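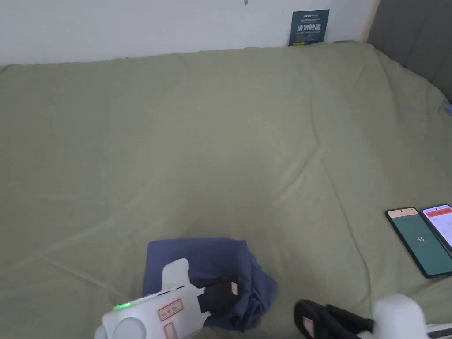

Baiba Baranauskienė wrote to us in September that a machine which folds a shirt on a bed still loses against her, and she asked how to judge this fairly. You can test it at home.

1. Take 4 pieces of clothing and drop each one on the duvet in a heap.
2. Fold them by hand and write down the time.
3. Give the same heaps to the machine. Do not help it to find a sleeve or a corner.
4. Repeat until you have 31 folds from each side.

Count a fold only if it can go in the drawer as it is. Soft bedding moves under the cloth, so repeat the test on a table.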